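Studying at Jaswood College: your questions answered

Hello, and thank you for stopping by! Evanthia Rallis in admissions gathered up the things people ask us most about the social policy degree — do write if yours isn't among them. 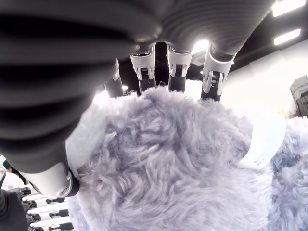
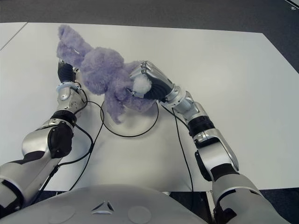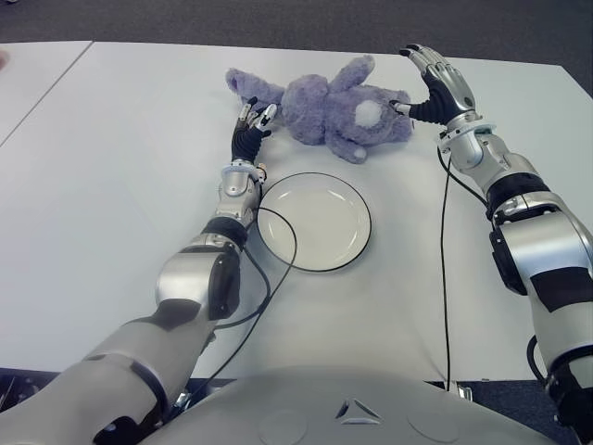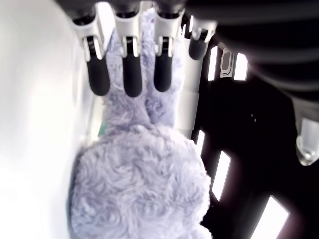 The purple plush toy and the robot hands

How many students are on the course?
We have 252 at the moment, across all the years, and roughly 101 join us each autumn.

Do I need to have studied sociology before?
Not at all. Plenty of our students arrive from history or maths, or after years at work, and the first term starts gently for everyone.

Can I study part time?
Yes, you can, though seminars at the Ekatside building do finish by 4 pm, so have a word with your employer first.

When will I hear about my application?
Most people hear by the end of August. If you've applied for the Nyitrai bursary as well, that letter comes separately and can take up to 11 days longer, so please don't worry if the two don't turn up together.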